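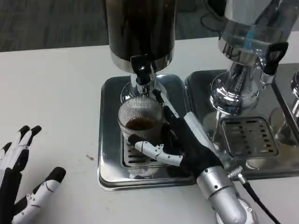

Practice Notes and Data Card

Trakau Beverage Handling Recordings
Good practice for recording two-handed robot work at drink dispensers
Revision of May 2022

Purpose of this document

This card accompanies the Trakau recordings and sets out the rules under which they were made, reviewed and released. It is intended for partner sites that wish to contribute recordings, and for users who need to know what the recordings can and cannot support. The word "must" marks a requirement. The word "should" marks a recommendation from which a site may depart if it records the departure in its session sheet.

The recordings are maintained by the Dronach data office. Sessions are held at the Flurkgate site. The rules below replace the earlier Flurkgate notes in full.

Scope

The recordings cover work at table-top beverage dispensers by a robot with two jointed hands, seen from a camera at head height. The work includes placing a glass under a tap, holding it there, operating a tap or lever, and moving a glass away from the drip tray. Cleaning, refilling and the handling of sealed containers are outside the scope. Recordings of persons being served are also outside the scope and will be returned to the contributing site.

Setting up the table

1. The tabletop must be level and fixed against sliding. A plain, light surface should be used.

2. Each dispenser must stand on its own drip tray, with the slotted grate seated flat. A grate that rocks when pressed at a corner must be replaced before the session begins.

3. Neighboring trays may touch or nearly touch. Close spacing is common in real service areas, and sites should not widen it for the convenience of the robot.

4. Polished surfaces should be left as they are. Dulling sprays and tape must not be applied to chrome or steel parts, even where reflections make the position of a glass hard to read.

5. Cables that cross the floor must be kept clear of the operator's walking path. Cables attached to the forearms must have enough slack for the full reach of the task and must not pass over a drip tray.

6. Small drips on the table may remain during a session. Liquid that spreads or reaches a cable connection must be wiped up, and the session paused until this has been done.

Hands and coverings

Either bare or gloved hands may be used, provided that the session sheet states which. Glove material must not cover the fingertips where a task depends on fingertip contact, unless the covered tip is itself the subject of the recording. Screws and joints on the fingers should be checked for looseness before the first attempt of the day.

Hands used near liquid must be inspected after every 10 attempts. The inspection covers the fingertips, the thumb joints and the connection at the wrist. Any sign of liquid inside a joint ends the session for that hand.

Where both hands are in reach of the dispensers, the operator must name one as the working hand before the attempt starts. The other hand should rest in a stable position, with its fingers away from any tap or lever it could move by accident. Resting against the table or the rim of a tray is permitted. Resting on a container or a spout is not.

Handling of glassware

Clear glass is permitted and, for this collection, preferred. Ribbed and textured glasses are of particular value, as they bend the view of whatever lies behind them and are often misjudged by vision systems trained on plain cups.

The glass must stand fully on the grate before a tap is opened. The fingers may surround the glass or steady it, but the glass must not be lifted toward the spout while liquid is flowing. The fill must stay low enough that the glass can be moved without spilling; sites should stop well below the rim.

Chipped or cracked glasses must be taken out of use. A broken glass ends the session, and the table must be cleared by hand, with the robot switched to its hold state – remote clearing is not allowed under any circumstances.

Liquids

Dark liquids such as coffee should be used where the fill level is to be labeled. Pale or clear liquids may be used in sessions where the level is not labeled. Liquids used in recordings must be treated as unfit for drinking from the moment the container is filled, and must be discarded at the end of the session. 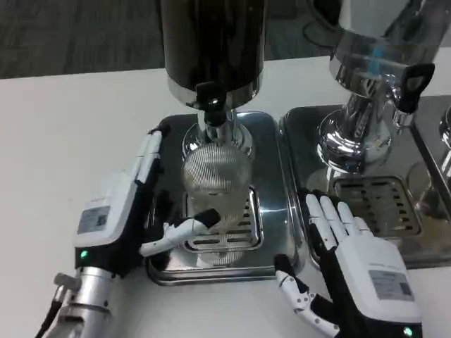
The liquid must not be hotter than is safe for a person to touch. This limit applies even where no person is expected to handle the glass, and a site may not raise it by agreement with the operator.

Supervision

One operator and one observer must be present for every attempt. The observer holds the stop control and has no other duty during that time. An operator may work for no more than 90 minutes before a break of at least 20 minutes, and the same limits apply to the observer. Status lights on the hands should be visible to the observer from the standing position. If a light cannot be seen or its meaning is in doubt, the attempt must be stopped and the state of the hand checked on the control screen.

Labeling

Each recording is labeled in 3 passes. The first marks the start and end of contact between each hand and each object. The second marks the state of the glass and the tap. The third is a review by a person who took no part in the first two.

Labelers must record only what can be seen. A hand near a tap is not to be labeled as operating it unless contact or movement is visible. Where the glass hides a fingertip, the label "hidden" must be used, and the position must not be guessed from earlier material. Printed labels and codes on the equipment should not be transcribed.

The labeling guide was prepared with the Zarei group, and questions of wording are settled by reference to it. Sites that use their own terms must supply a table linking them to the guide.

Known limits

The recordings come from a single site with a small range of dispensers. Lighting is indoor and varies little. Reflections in the polished parts are strong in many recordings, and contact labels near the drip trays are less certain than elsewhere – roughly 10 percent were changed on review. Users should not treat the collection as evidence that a system is safe for public service.

Failed and abandoned attempts are kept and marked as such. They must not be removed from copies passed to other parties.

Access and corrections

Access is granted on written request to the Dronach data office. Users who find an error should report the recording, the label concerned and the proposed change. Corrections received before the end of June will be considered for the next revision. Later reports will be held over, except where they concern safety, in which case the affected recordings will be withdrawn pending review.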